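Spent the day at the Osurum open house and I have way too many thoughts, so this is going to be a thread. Robots! Wires! Free pretzels!

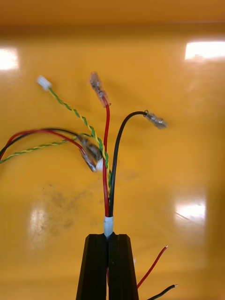
Wire picking at the Gindier booth, straight from the gripper's point of view.

2/ Background for anyone new here: I build wiring harnesses for a living. Small shop, mostly lighting stuff and the odd trailer job. So when Osurum said they were opening the building and Gindier would be running a live demo with real wire, I moved two jobs around and got in the car.

3/ I've been to a bunch of these days and it's always a robot stacking boxes. Boxes are nice. Boxes hold still. Wire has a memory and a bad attitude, and I wanted to see somebody's machine deal with that.

4/ So look at what it's got hold of up there. Red lead, black lead, both with clear crimp connectors, plus a green and yellow twisted pair with a little white plug. All held together at that short white sleeve, with the fingers pinched right on it. That's exactly where I'd grab it too.

5/ And then there's a second set lying next to it, same colors, same kind of ends, with the clear connectors sort of piled on each other. If you've ever reached into a bin for one harness and come out with four, you know why I was standing there with my mouth open.

6/ The orange-yellow tray surface is super shiny, by the way. I asked about that because glare drives me nuts under my own bench lights and I don't even have to do any image processing. The guy running the booth said they've tried matte liners and keep going back and forth on it.

7/ How the demo went: the arm goes in, picks one harness, lifts it, carries it to a second tray, drops it. Repeat. I watched for a good long while (long enough that my coffee went cold and I'd heard the intro speech over and over).

8/ It's slow. I want to be fair about that. I could empty a tray faster with my left hand while on the phone. But I also can't do it at three in the morning, and my left hand has opinions by the end of a shift.

9/ Misses: yes, there were some. On one try it came up with two harnesses hooked together, set them down, and went in again from a different side. I liked that way more than a perfect run. A couple of people near me groaned and I wanted to turn around and ask if they'd ever worked with wire.

10/ They had a sign up saying 800 picks in the practice set so far, and they're shooting for 3000 before they let it near a customer's parts. No idea if that's a lot in robot world. Somebody who knows, please tell me.

11/ My big question was what happens with loose ends. There's a thin red one and a black one down in the corner of that picture, bare tips, no connectors on them. In my shop a bare end in the bin means somebody stops and looks. I asked if the system can flag it and the answer was "not yet, it's on the list."

12/ Which, okay! I'd take that answer over a sales pitch any day. But if anyone from Gindier reads this: move it up the list. Picking is the boring part. Catching the end that never got crimped is where I'd spend money.

13/ Other thing I asked was whether the fingers ever nick the insulation. They're hard-looking black things that taper down toward the tips, so I was suspicious. He let me handle some harnesses that had been through the tray all morning and I couldn't find a mark on them. I did check the twisted pairs extra carefully – those are always the first to get chewed up.

14/ Rest of the building, quick version. Ma had a table with a label printer and a little conveyor. Cute, loud, I already own something close enough. The line for it was huge though, 26 people when I walked by (yes I counted, I was deciding whether to get in it).

15/ Sota was doing the training sessions upstairs. I sat in on one about teaching a robot arm by moving it around with your hands. I was terrible at it. My arm path looked like I was trying to swat a bee. The instructor was very kind about the bee thing.

16/ I did get better on the second try! You have to go slower than feels normal and quit fighting the weight of the arm. If you get a chance to try one of these, take it, it's so much more fun than reading the brochure.

17/ Somebody replied already asking about price, so: they wouldn't give a number for the wire setup. It isn't for sale yet. I left my card and said I'd happily send them a box of our ugliest mixed leads to practice on. They seemed excited, which may change when the box shows up.

18/ Would I put one in my shop? Not this year. I don't have the floor space, and half my jobs are so short that I'd be done before I finished setting it up. For the one long-running lighting job we do, though... I kept doing the math in the parking lot.

19/ Practical stuff if you go to the next one, which they said will be in November: park around back, the front lot fills up fast. Wear real shoes or they won't let you past the yellow line. The pretzels are by the loading door and they're the good soft kind.

20/ Also bring parts! I wish I'd stuck a harness in my pocket. A woman ahead of me had brought a ziplock of her own connectors and the booth folks were all over it, way more interested in that than in anything the rest of us were asking.

21/ OK that's the thread. If you do wire work and you've tried any kind of automated picking, tell me what happened, good or bad – especially with twisted pairs. I'm going to go eat the pretzel I brought home.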